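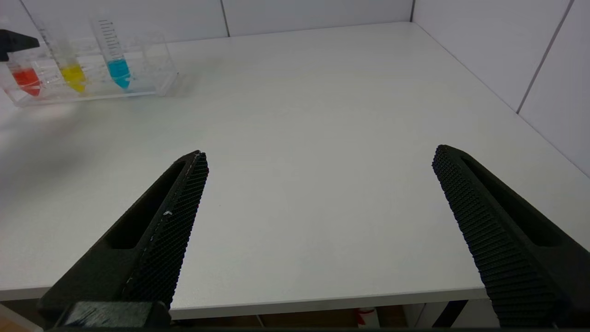 # About Hatside Bench School

We teach people to measure, pour, mix and tidy up properly, and we love doing it. Hatside is a small school in Tunham, run from a long, bright room on Bhatia Lane, and most of what goes on here involves water, a white table and somebody leaning down with one eye shut to see where the level has got to.

Our students are primary-aged kids, teenagers who want to feel less clumsy before their first proper lab class, home-schooling families, and a growing mob of adults who make things at home (soap, dyes, garden feeds, sourdough, you name it) and have realised that "a good splash" doesn't give you the same colour or the same loaf two weeks running. You don't need any science behind you. If you can pour a glass of water you're ready for the first session, and if you spill it, well, there's a cloth at every place and everyone else will be using theirs too!

## How we got going

Dwynwen Prydderch started Hatside after a good many years teaching junior science. She had noticed the same thing with every new class: the kids adored the prac lessons and then rushed the measuring, which was the very bit that decided how the prac came out. There was never enough time in a school period to go back and practise it. So she borrowed a room one Friday afternoon, put out water and food colouring, and ran a session on nothing except filling things to a line.

She thought it might be a bit dull. The kids wouldn't go home. They wanted to try the smaller tubes, then they wanted to swap and check each other's, then two of them got into a very serious argument over the curve in the water and which part of it you read. (The bottom of the curve, for clear liquids, with your eye level with it. We still have that argument every term and we still enjoy it.)

That was 7 years ago. We've had our own room for most of the time since, and the first session every student does is still filling things to a line.

## The room

People often expect benches covered in bubbling flasks, and are a bit surprised by how plain it all looks. The tables are white and smooth, and we're very fond of them. Coloured water shows up on white straight away, so you see a drip when you make it and you can wipe it while it's still small. White behind a tube also makes the marks much easier to read, especially for younger kids and for those of us who keep leaving our glasses in the car.

The walls are white too, for the same reason and because it keeps the room cheerful in winter. We did toy with painting one of them blue. Dwynwen held a tube up against the sample card, couldn't find the 7 mL line, and that was the end of the blue wall.

Sinks are along the back, at two heights. Bags go on the hooks by the door. There's a drying rack that is always fuller than it should be, and we're working on it.

## The gear

We use real measuring gear from day one, in plastic so that a fumble is only a fumble. Measuring cylinders do most of the work. They're clear, with the marks printed in black, long lines and short lines running down the side, and a good part of the first hour goes on working out what the short lines are worth. It sounds like nothing, but it's lovely to watch a nine-year-old get it. You can see them go back and check every tube on the table.

Alongside the cylinders are the bowls. Bowls are our unsung favourite, for rinsing, for catching, for mixing and for carrying bits to the sink, and we like a bit of colour in them so they stand out on the table.

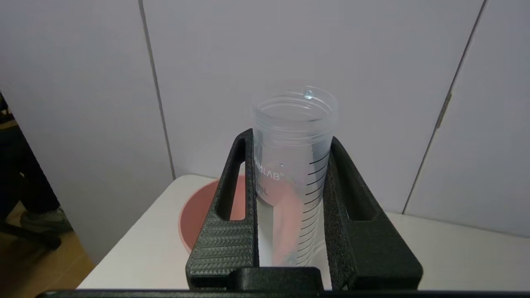

Jugs are for the bigger jobs. Our standard mixing task uses 800 mL of water, measured out in several goes, and working out how to get there with the cylinders you've been given is half the fun. Some students plan it on paper first. Others charge in and lose count, start again, and then they plan it on paper. Either way is fine by us, and both get there.

The rest of the shelves hold droppers, funnels, stirring rods, labels and an alarming number of pencils. We buy most of it from Sukier, a small supply shop around the corner, where they're very patient about us bringing things back because the lid doesn't suit little hands.

## What a session is like

Sessions start with everyone choosing a place and checking their gear. We ask students to hold each cylinder up to the light and look for leftover drops before they use it, because a few drops in a small tube can put a reading out. It has become a bit of a ritual and the younger ones are fierce about it. Nothing gets past them.

Then we get into the main task. It might be:

- matching a colour from a recipe card, drop by drop
- making the same mixture twice and seeing how close the second one comes
- working out how much a mystery container holds without any markings on it
- halving or doubling a dye or bread recipe that somebody has brought from home

We talk as we go. Students write down what they poured, including the wrong pours, and the wrong pours usually get the best conversation at the end. There are no marks and no tests. If somebody wants to spend the entire session getting one pour dead right, we'll happily sit with them while they do it.

The last part of every session is the pack-up, and we teach it as seriously as the measuring. Cylinders get emptied, rinsed and stood to drain. Bowls are washed last so they can be used to carry everything else. Tables are wiped from the back to the front. Students who've been with us a while run the pack-up themselves, and they're a good deal stricter than we are!

## Classes

**Little Pourers** is for children starting school and just after, with a grown-up beside them. Big containers, bright water, plenty of towels. Grown-ups are asked to keep their hands in their laps as much as they can bear, and we know that's the hardest part.

**Bench Basics** is the main course for primary kids. It takes in reading a scale, pouring slowly, using a dropper, labelling and keeping a simple record.

**Before the Lab** is for students about to start high school science, or who have started and would like to feel steadier. It runs in small groups so everyone handles everything. Nobody watches from the back.

**Makers' Evenings** are for adults. Bring a recipe and a puzzle, such as a dye that keeps coming out patchy or a plant feed you've been guessing at, and we'll work through the measuring together. There's tea afterwards, at the other end of the room and well away from the benches. We keep food and drink off the tables in every class, and none of our bench gear is ever used for eating.

We also visit schools in and near Tunham. Our travelling set packs into 2 tubs and stretches to a class of thirty working in pairs, and all we need from the school is a tap and some tables.

## Our open day

Every October we put all the tables out and invite anyone who likes to come and have a go. Last time 65 people joined the colour match, from a preschooler standing on a step to a retired pharmacist who hadn't picked up a cylinder in years and poured hers perfectly first go. The whole room clapped. She came back for Makers' Evenings and now brings her neighbour along.

## Coming along

New students can join at the start of any term, and you're welcome to visit before you decide. Wear something you don't mind getting coloured water on, tie back long hair, and choose shoes that cover your toes. We've got aprons in every size. If you or your child finds small print, noise or gripping tricky, let us know beforehand and we'll set up a place with larger cylinders, or find you a quieter session.

The door's on the Bhatia Lane side, next to the bike rack. Give it a good push, it sticks a little when it rains.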